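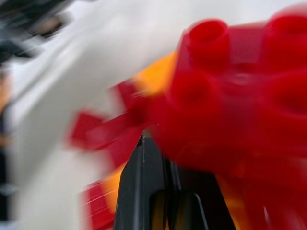

3. Circulation and Readership of the Drasstead Home Circular

3.1 Print Run and Distribution

The Drasstead Home Circular was issued by the women's temperance union of Nirkville, first as a single folded sheet and later as an eight-page monthly. The union's account books record a print run of 1,006 copies for the April number of its third year, the highest figure entered for any issue. Of these, 282 went to paid subscribers. The remaining copies were handed out at church suppers, left in railroad waiting rooms, or mailed without charge to other unions in the state.

Paid subscriptions are therefore a poor guide to how widely the paper was read. Members were asked to pass each number to a neighbor, and the back page carried ruled lines on which successive readers could sign. Signed copies survive in the Fusent collection, and the longest list of signatures on any one copy runs to 13 names. Several of those names appear nowhere in the membership rolls, which suggests that the paper reached households with no formal tie to the union.

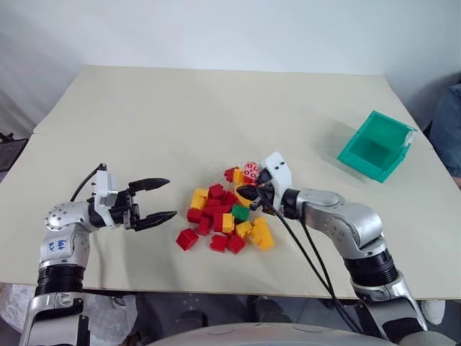

A subscriber in Wihongi wrote to the editors that her copy "goes up the road on Monday and comes home on Saturday with jam on it," and asked whether a second could be sent at the lower rate. The request was granted, and the lower rate was printed on the masthead from the next number onward.

Letters of this kind were published often in the early years. They became less common after the union moved its printing from Nirkville to Drasstead, when the correspondence page was cut to a single column and the space given to reports from the state convention.

Figure 2. Toy building blocks in red, yellow-orange and green on a white tabletop, with black gripper fingers at the lower corners.
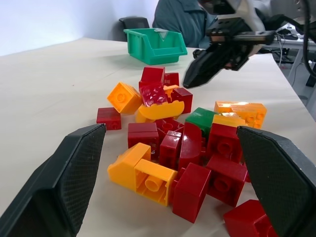 3.2 Sources and Limits

The account books and the bound run of the paper were consulted in the Fusent collection. Page references follow the digital copies as they stood on Aug 3, 2020. Two volumes of the account books are missing, and the gap falls in the period when the paper changed from quarterly to monthly issue. Print runs for those years have not been estimated.

The membership rolls present a separate problem. Married women were entered under their husbands' initials, while signatures on the circulated copies usually give a first name. Matches were accepted only where a street address or a church

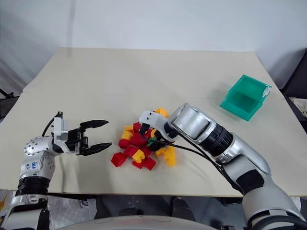
connection appeared in both sources. A looser standard would raise the share of readers counted as members, but it would also join women of different families who shared a surname. The stricter rule is used in the rest of this paper, including the comparison of rural and town readers in Section 4.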